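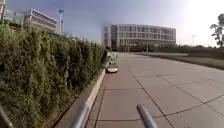 À quelle période faut-il tailler une haie de conifères ? Le plus simple, c'est de s'en occuper à la fin de l'été, quand la grosse pousse est passée, avec une petite retouche à la fin du printemps si elle part dans tous les sens.

Voilà, ça c'est la réponse courte. Maintenant la longue, parce que vous êtes plusieurs à m'avoir écrit depuis mon billet sur les rosiers et que j'adore parler de haies (on a les passions qu'on peut !).

Première chose : avant de sortir le taille-haie, on regarde s'il y a des nids. Je passe la main doucement entre les branches, j'écoute, et au moindre doute je range tout et je reviens plus tard. Au printemps, c'est même la raison pour laquelle je me limite à deux ou trois coups de cisaille sur les pousses qui dépassent.

Ensuite, les lames. Un chiffon, un peu d'alcool à brûler, on frotte, on laisse bien sécher et on met une goutte d'huile. La résine des conifères colle comme du caramel, et une lame encrassée mâche les pointes au lieu de les couper. Résultat, tout brunit et on accuse le soleil.

La règle que je répète à tout le monde : on ne coupe que dans le vert. Un thuya ou un cyprès taillé jusqu'au vieux bois ne repart pas, ou si peu. J'ai fait la bêtise à Brilville, dans mon premier jardin, et j'ai gardé un trou marron pendant des années – j'ai fini par mettre un pot devant. Seul l'if pardonne à peu près tout.

Pour la forme, gardez la base un peu plus large que le sommet. Le bas reçoit sa part de lumière et reste fourni. Et pour le dessus, un cordeau tendu entre deux piquets, toujours ! Mon voisin Alby Rewi taille à l'œil et c'est très joli chez lui, mais moi, sans ficelle, je fais des vagues.

Si votre haie longe une terrasse ou une allée dallée, étalez une vieille bâche avant de commencer. Les petites écailles vertes se glissent dans les joints, et une fois que la pluie s'en est mêlée, bonjour les taches. Quand c'est trop tard : brosse dure, eau tiède, savon noir, on laisse agir un quart d'heure et on rince. Je n'utilise plus le nettoyeur haute pression, il creuse les joints et il m'a arrosé les fenêtres du salon.

Les joints, je les gratte avec un vieux couteau de cuisine, le soir, vers l'heure où il fait enfin bon. Pas d'eau de Javel ni de gros sel si près des racines, s'il vous plaît.

Au pied, une bonne couche de paillis. J'en laisse toujours un peu moins haut que la bordure, sinon les merles envoient tout sur les dalles et on balaie tous les matins. Et je ne colle pas le paillis contre les troncs, je laisse l'espace d'une main. On arrose copieusement avant de pailler, surtout les jeunes plants, qui ont soif pendant leurs premières années même quand ils n'en ont pas l'air.

Côté pelouse, je passe le coupe-bordure après la tonte, jamais avant. L'herbe coupée va au compost en couches fines. Les tailles de conifères, j'en mets très peu, elles se décomposent lentement. Le reste part à la déchetterie ou, broyé, sous les hortensias.

Dernier petit truc pour les mains pleines de résine : de l'huile de cuisine, on frotte bien, puis du savon. Ça marche aussi sur les manches d'outils, mais essuyez-les bien ensuite, ça glisse !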